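Handball Attendance in the Tirkard School League
Student project report by Salma Ait Brahim

1. Background
Handball has been played in Tirkard schools for a long time, but home games draw small crowds. The league has eight teams, and most of them play in gyms that hold up to 1000 people. My project looked at why students stay away and what would bring them to a game.

2. Method
I handed out a one-page survey at Ternel and Cherkaoui, the two schools with the lowest gate numbers last season. I got 100 forms back, 60 from Ternel and the rest from Cherkaoui. I also went to three home games and talked to students at halftime. The survey asked about start times, ticket price, travel and food.

3. Results
Start time was the most common complaint. Games begin at 4:15 on Friday, when many students are already on the bus home. Price mattered less than I expected — most people did not know that entry is free with a school ID. Students at Cherkaoui also said they never hear the scores, so they lose track of the season by December.

Food came up on many of the Ternel forms. Students there asked for something cheap to eat that is easy to carry back to the bleachers.

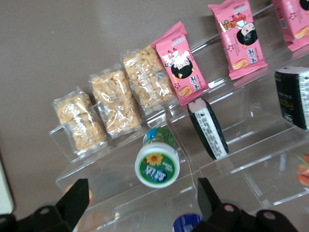
Page 3

Packaged snacks such as grain bars were mentioned more often than hot food, mainly by students who come straight from practice.

4. Recommendations
Move the start to 6:00 for at least one month and compare the gate. Post scores in the hallway on Monday morning. Print the free entry rule on the season poster.

5. Limits
Only two schools took part, and Irnow, which has the biggest crowds, did not reply to my request. The survey did not ask about grade level.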